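Duselis paint for a weatherboard house, worth the money?

tinroof_mags
Posted 7:42 am
Quote for the outside of our place came in with Duselis as the topcoat, which adds $1284 over the standard stuff. Painter reckons it'll see out 15 years on the west wall. Anyone had it on long enough to say?

GravelDriveGreg
Posted 8:15 am
15 years according to whom? The brochure? I've had three "lifetime" coatings on this house and buried all of them. Ask him to put it in writing and watch the colour drain out of his face.

wattlebird
Posted 9:03 am
Bit harsh. We used it in August two years back and the north side still looks good. It goes on thick and it covered the old mustard in 2 coats.

GravelDriveGreg
Replying to wattlebird
Two years is nothing. Dulux, Zirkix, home brand, they all look good at two years. Come back when the sills start lifting.

halfprimed
Posted 12:30 pm
Most of it is prep anyway. If he's only allowed a day for sanding and filling, I wouldn't care what's in the tin. What does the quote say about primer?

tinroof_mags
Posted 12:51 pm
It says "prepare surfaces as required". That's the whole line.

halfprimed
Posted 1:10 pm
Then I'd be asking what's required. My neighbour's mob wrote the same thing and it meant a quick hose down.

GravelDriveGreg
Posted 6:22 pm
And read the warranty. Mine covered replacement paint only, no labour, and I had to have kept the receipts for washing the walls every year. Who does that?

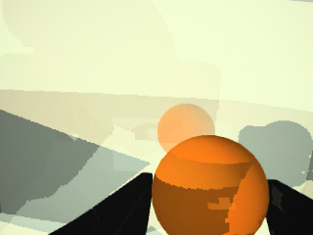 I'd take the cheaper tin, put the $1284 into proper scraping and a decent oil primer on the bare boards, and do the west wall again when it needs it.

wattlebird
Posted 7:05 pm
Still happy with ours, for what it's worth. Agree about the primer though.

tinroof_mags
Posted 9:18 pm
Rang him. He wants another $279 for "extra" sanding. Getting a second quote.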